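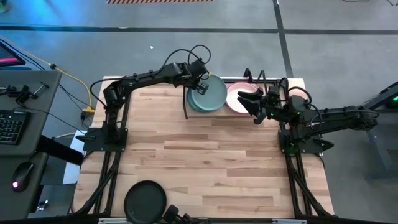
Category: Robotics demonstrations

Clallonon Open Day

The Clallonon Open Day is a yearly public demonstration of two-armed table robots held at the Draveck laboratory in Plastham. It takes place in September and lasts one day. The event is built around a set of household handling tasks performed on a shared bench design, of which the dish task is the oldest and the best attended. Visitors may watch all stations, and at two of them may operate the arms under supervision.

Background

Draveck began as a repair shop for packaging equipment and moved into arm control after taking over a former cold store on the east side of Plastham. The Clallonon project was set up there to study how two small arms can share one work area without a fixed division of labor. The first open day was a half-day visit for students from the local technical college. Public entry was added the next year, and the name of the project was carried over to the event.

Attendance was 800 at the most recent edition. The hall is limited to 70 visitors at a time, and entry is by timed slot.

Dish station

The dish station uses a butcher-block table with a black robot arm mounted at each side. Both arms end in black grippers and can reach the dishes set side by side along the far edge. Teal and pink plates are used there, together with a thin black metal frame. A round black plate is placed at the near left part of the table. The middle of the tabletop is kept clear of dishes at the start of a run. The table stands within a support structure of black metal profiles, and the arms are carried on flat black base plates.

Overlapping plates are treated as a separate case from single plates. When one rim lies over another, the gripper has less room to get a finger under the edge, and a grasp planned for one plate may move both. The station software, Vik, gives such pairs a lower grasp score and may call on the second arm to steady the lower plate. Visitors are shown the score on a screen before the arms move.

Plate color is used in the spoken part of the demonstration. The presenter asks for a dish by color, and the operator enters the request. Vik itself does not depend on color to find a rim. Early versions did, and they performed poorly under the colored lighting used elsewhere in the hall. Rim detection has been based on shape since the second edition.

Format of a demonstration

A dish session lasts 48 minutes and has two parts. In the first part the arms are driven by an operator, who moves each plate away from the far edge and returns it. In the second part the same moves are made under program control. The two parts are run on the same table with the same dishes so that the audience can compare them.

Runs are not repeated to hide errors. A dropped or missed plate is logged, the arms are returned to their rest pose, and the presenter explains the log entry before the next attempt. Questions are taken during the reset. The most common subject is grip force, followed by whether the arms could be used with ceramic dishes.

Supervised operation is offered after the second part. Visitors use a reduced speed setting and handle one plate only. An instructor holds the stop control throughout — the visitor has a second one. The minimum age for this activity was lowered at the most recent edition, and a shorter safety talk was written for younger visitors.

Other stations

A cloth-folding station was added to the open day in its third year. It uses the same bench design with wider fingertips. A cable-sorting station ran for two editions and was withdrawn because the tasks took too long for an audience to follow. Its parts were reused for a fixed display on joint wear, where worn gears and cable jackets can be handled.

Data and records

Draveck records joint positions and gripper opening during every public run. The archive held almost 1,000 dish runs when the current index was made. Operator-driven and program-controlled runs are stored under separate headings. Runs made by visitors are kept for one season and then deleted, and no names are stored with them.

The index can be read on site at the records desk. Copies of single runs are given to schools on written request. The file format changed when Vik was rewritten, and older runs must be converted before they can be replayed on the present arms — the converter drops the gripper force channel, which was recorded at a different rate.

Access

The hall is on one level. Visitor parking is behind the loading dock, and the entrance is on the street side. Bags must be left at the front desk. Photography is permitted at all stations except during supervised operation.

See also
Draveck
Vik (software)
Two-arm manipulation
Plastham

This page was last edited on May 28, 2026.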